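Assunto: Re: [bracos-lista] quantas demonstrações para a tarefa do comando?

Olá a todos,

Desculpem a demora, estive a semana inteira enfiada nas gravações e só agora é que abri o correio com calma. Respondo por baixo, como de costume.

Úna Keane escreveu:
> Estamos a pensar copiar a vossa tarefa do comando do ar condicionado
> para a nossa bancada, com a mesma política de base (Caridine).
> Três perguntas rápidas:
> quantos episódios gravaram até a coisa deixar de ser ridícula?
> deitam fora os episódios com hesitações?
> e o tampo, não vos atrapalha? O nosso é cinzento liso e mesmo assim
> a câmara de pulso às vezes perde-se.
> Abraço,
> Úna

Úna, que bom saber que vão tentar! Quanto aos números: começámos com 52 episódios, todos feitos por mim numa tarde, e a política aprendeu sobretudo a ir para o sítio onde eu costumo pousar as coisas (sou uma criatura de hábitos, pelos vistos). Só quando passámos dos 500 é que começou a procurar mesmo o comando. Neste momento temos 952 no conjunto a que chamamos Barroso, e continuo a juntar mais uns 30 sempre que arranjo uma hora livre. Ao fim desses já tenho os ombros feitos num oito e a qualidade cai a pique, por isso paro.

Sobre as hesitações -- eu fico com elas. O Herkero, que era o nosso conjunto anterior, foi limpo até brilhar, e o resultado foi uma política que, se falhava a pega por meio centímetro, ficava ali a fechar a garra no ar até alguém ter pena dela. Agora guardo as tentativas falhadas desde que acabem bem, e ponho uma etiqueta à parte para quem as quiser tirar. O que deito fora sem remorsos são os episódios em que me distraí, ou em que as duas câmaras de pulso ficaram dessincronizadas. O script do Bilar apanha quase todos, mas convém espreitar à mão os primeiros de cada sessão, que ele engana-se com os arranques lentos.

O tampo: sim, é castanho-escuro, todo cheio de veios brancos, e ao princípio achei que ia ser um desastre. As paredes são lisas, de um lilás muito clarinho, e ajudam bastante quando o comando está de pé lá ao fundo. O pior são as coisas pequenas pousadas na mesa, que se confundem com os veios até para mim, quanto mais para a rede! Se a tua câmara se perde num tampo liso, eu desconfiava primeiro da exposição automática. Fixa-a e depois diz-me alguma coisa.

Mais uma coisa que não perguntaste mas que me teria poupado uma semana: variem a pose do comando desde o primeiro dia. Deitado, virado ao contrário, de pé. A pega de pé, perto da parede do fundo, é a mais chata de teleoperar, porque o braço direito vai muito esticado e qualquer tremura minha aparece na ponta. Nessas faço tudo mais devagar e deixo a garra esquerda aberta e sossegada ao pé do centro, para não andar a inventar movimentos com a mão que não está a fazer nada. A política copia isso tudo, incluindo os tiques.

A folha com a ordem das poses mando-ta em separado, que tem comentários meus pouco apresentáveis. E se alguém na lista já experimentou misturar duas bancadas com tampos diferentes no mesmo treino, conte, que é o que quero tentar em abril.

Beijinhos e boas gravações 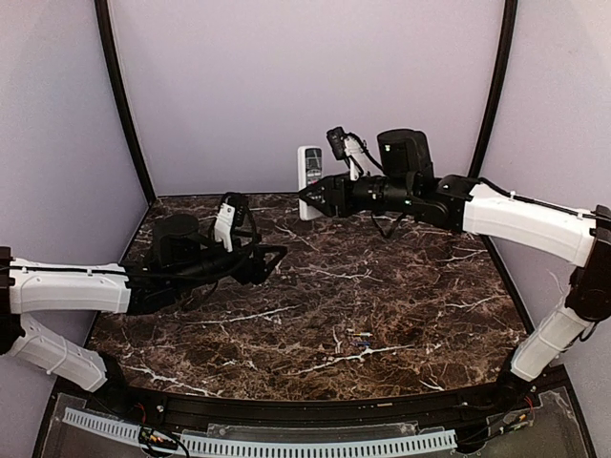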